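## 4.3 Comparing Finger Sets on the Two-Arm Station
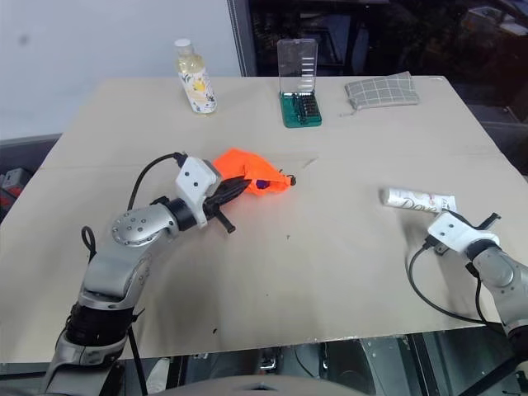
*Figure 4-3. Two-arm station with mixed test items. The left gripper is closed on a corner of the drawstring bag; the right gripper is open beside the squeeze tube.*

This section applies to the Kurnness two-arm station fitted with either the Stetska standard fingers or the Ichikawa narrow fingers. Complete the arm homing procedure in Section 4.2 before you begin. Results are entered on the comparison sheet supplied with each finger set.

**CAUTION:** Keep hands and loose clothing outside the reach of both arms whenever the drive light is on. Press the stop button before moving any item by hand.

### 4.3.1 Preparing the table

1. Cover the table with a flat sheet of plain cardboard. Small marks and creases are acceptable. Replace the sheet if an edge has lifted.
2. Place the rigid items along the back edge. A capped bottle and a small tool kit are suitable.
3. Place one soft item, such as a drawstring bag, within reach of the left arm.
4. Place one squeeze tube on its side within reach of the right arm.
5. Check that each gripper cable has enough slack for the wrist to turn fully in both directions.

*Note:* Bottles must be capped before the drives are switched on. Liquid spilled on the wrist joint is not covered by the station warranty.

### 4.3.2 Running the soft-item trial

1. Select **Left arm** and load the profile named *Jalladholm Soft*.
2. Set the closing force to 3 on the controller dial.
3. Bring the open fingers down over one corner of the bag and close them.
4. Wait for the hold tone, then raise the wrist 105 mm.
5. Record whether the bag stays in the fingers until the release tone sounds.
6. Lower the bag to the sheet before opening the fingers.

Repeat the trial with the second finger set, using the same corner of the bag. Do not smooth or refold the bag between lifts — changes in its shape are part of the trial.

### 4.3.3 Running the tube trial

1. Select **Right arm** and load the profile named *Jalladholm Round*.
2. Open the fingers to 43 mm.
3. Approach the tube from the side, keeping the fingertips clear of the cardboard.
4. Close the fingers around the body of the tube. Do not grip the cap.
5. Raise, hold and lower the tube as described in Section 4.3.2.

**CAUTION:** A full tube may burst if the closing force is set too high. Stop the trial at once if the cap begins to move.

### 4.3.4 Changing the finger set

1. Press the stop button and switch off the drives.
2. Remove the screws at the base of each finger and set them aside in a tray.
3. Fit the replacement fingers and tighten the screws by hand — power drivers must not be used.
4. Switch on the drives and run **Finger Check** before loading a profile.

Finger pads are to be inspected after every 3,000 closing cycles. The cycle count appears on the controller under **Service > Grippers** and must be reset separately for each arm.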